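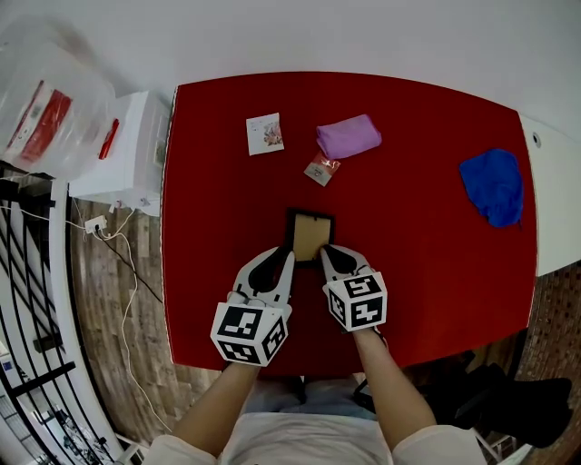
A small picture frame, face down, with its plain cardboard backing uppermost.

Home Opinion Housing Letters Archive Subscribe

The right to put up a picture

The standard tenancy agreement used by most letting agents in Stornport runs to many pages, and somewhere in the middle of it is a clause on fixings. The wording varies a little between firms. The effect is the same: the tenant may not put a nail, screw, hook or adhesive strip into or onto any wall without the written consent of the landlord. Consent is rarely refused. It is more often simply not given, as the letter or email asking for it goes unanswered until the tenant stops asking.

It is the view of this publication that the clause should be removed from ordinary residential lettings, and that the council should say so in its model agreement when that document is revised in August.

The case for the clause deserves a fair hearing. Plaster in the older terraces around Voyle Street is soft and comes away in lumps. A badly placed screw can reach a pipe or a cable. Landlords who have had to fill and repaint a room between lettings know what it costs, and a small landlord with one property feels that cost more than a company does. Nothing proposed here would leave such people without a remedy. A tenant who damages a wall should pay for the damage, as a tenant who breaks a window already does.

The question is whether a hole the width of a picture hook is damage in that sense. We hold that it belongs with the worn patch of carpet by the door and the faded paint opposite the window. These are the marks left by a person living in a place, and the law has long accepted that rent pays for them. Deposit disputes nevertheless continue to turn on them. One tenant of a flat in the Vustier building wrote to us after a deduction had been made for two holes in a bedroom wall. The tenant had lived there for five years. Any reasonable owner would have expected to repaint the room after that time, holes or no holes.

The position was easier to defend when renting was thought of as a short stage before buying. A young person could leave the family photographs in a box for a year or two and hang them later, in a house of their own. Many households in this town now rent throughout their working lives, and children grow up in rented rooms. A rule that was a mild nuisance to a lodger becomes something heavier when it applies to a family for the whole of a childhood. Photographs stand along skirting boards and on top of wardrobes, and certificates stay in their envelopes.

Some landlords have already moved. Nandex, which manages flats near the harbour, changed its agreement so that tenants may hang pictures of ordinary weight without asking, provided that holes are filled when they leave. Tenants are given a small tub of filler and a sheet of instructions with their keys. The company has not gone back to the earlier wording. Its example is a modest one and could be followed at very little expense.

We would suggest that the model agreement contain two provisions. The first would allow light fixings as of right, with heavy shelving, televisions and anything fixed above a socket or switch still requiring consent. The second would treat a request for consent as granted if no reply has been sent within a fixed period. The length of that period is a matter for consultation, and we express no firm preference, save that it should be counted in weeks and stated in the agreement itself.

Objection may be made that the council's model has no binding force, and that agents will continue to use their own forms. That is correct. Agents do, however, borrow heavily from the model, often word for word, and the present clause on fixings appears to have spread in exactly that manner. A better clause may be expected to travel by the same road.

Responses to the consultation may be made in writing by tenants, landlords and agents alike. We would encourage tenants in particular to reply, including those who have never had a dispute over a deposit and have merely left their walls bare.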